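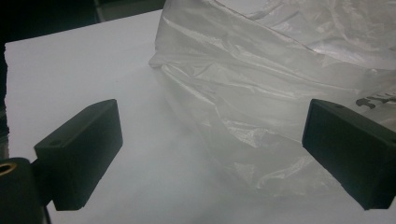 Philomena Coughlan

3. What a crumpled bag does on a table

I came to plastic bags by way of cloth, and I'll admit I expected them to be the easy part. A dish towel, you drop it and it stays dropped. A thin bag keeps moving after you let go (put your ear close and you can hear it crackle!), and the heap you measured a minute ago isn't quite the heap you have now. So for this section I left the towels in the drawer and looked only at bags - thin, milky, see-through ones, on a plain white surface.

We used 14 bags from the Bilta batch and crumpled each one by hand, then let it sit for 12 minutes before anyone wrote anything down. Trefor Wogan wanted a longer wait. I wanted my lunch, so 12 it was. After that we gave each bag a fold score, the same one we used for the towels in Section 2, and marked where its outline met the table.

The outline was the headache. Up on the ridges the film goes cloudy and shines, and you'd have to try hard to miss it. Down where one layer lies flat, white shows through white and the edge just fades away. Ffion Pumphrey and I marked the same bags separately and agreed nicely on the high parts, then argued over nearly every low one.
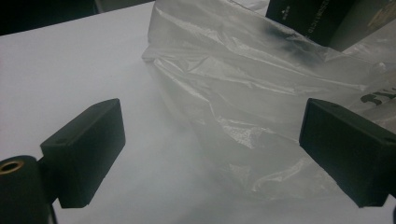 Figure 3. Crumpled translucent bag on a white tabletop. Note the loose fold spreading toward the viewer, and the dark lettering at right.

Printing helps more than I'd guessed. Black letters give the eye something to hang on to, even when the folds have bent them, and in our February notes the printed bags were the ones we argued over least. I did try scoring from the lettering alone - a fun afternoon, and no use at all for the blank side of a bag.
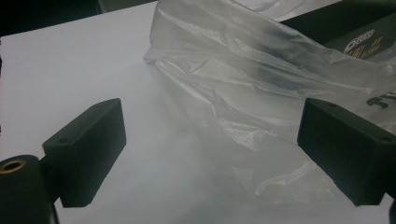

Heledd Cadwaladr, reading a draft of this section, objected that a fold score made for cloth treats every crease alike, when a crease in film can spring back and a crease in a towel mostly won't. She'd score the soft curls and the sharp creases separately. I think she's right, and Section 4 does it her way for the second set of bags.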